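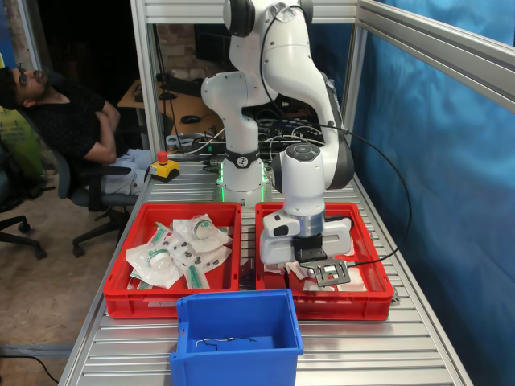 作業台の赤コンテナ二つと、手前の青コンテナ。左は透明包装の医療用品の山。

8月 作業ノート(消耗品の仕分け)

朝から消耗品の棚おろし。Korndaleの倉庫から届いた滅菌包装ものを、品目ごとにコンテナへ分け直す。伝票では全部で403点。数字だけ見ると気が重いけど、やり始めるとこれが楽しい!

今日の発見は、包装の「紙の面」と「フィルムの面」で扱いやすさが全然違うこと。フィルム側はつるつるで光るし、ふくらみがあって重ねるとすぐ滑る。紙側を下にそろえて置くと山が崩れにくい。前回Kusum Rajputさんが言っていたのはこれか、とようやく納得。

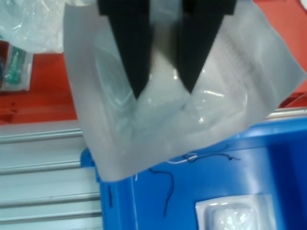 あと、大きめのパウチは斜めに持つと中身が片側に寄る。棚に戻すときは平らにしてから。ラベルの小さい字は向きをそろえておくと、あとの期限チェックがぐっと速い(Resusの棚はもうこの方式に変更済み。見やすい!)。

午後は6番の棚の分。ガーゼはかさばらないので浅いコンテナで十分、シリンジは包装が長くて絡みがちなので大きい方へ。混ぜないだけで探す時間がだいぶ減ると思う。80点近くをまとめて入れるなら、今の深さがちょうどよさそう。
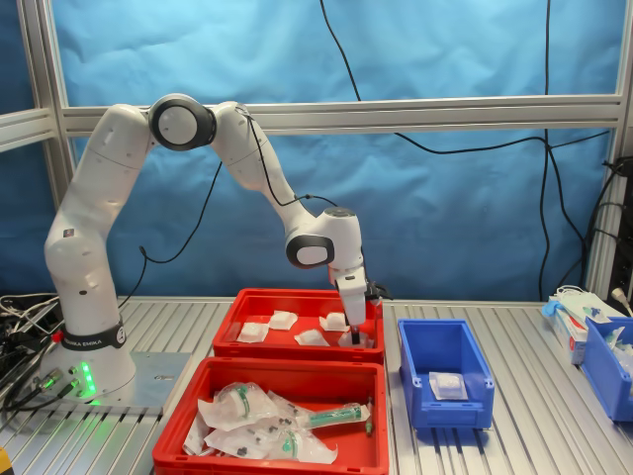
奥:ガーゼの小袋。手前:個包装のシリンジ。

残り63点は明日。Boladardの仕切り板が届いたら、シリンジの箱で縦仕切りを試したい。サイズ違いが混ざらなくなるはずで、今から楽しみ。Suのラベル用紙も残り少ないので注文すること。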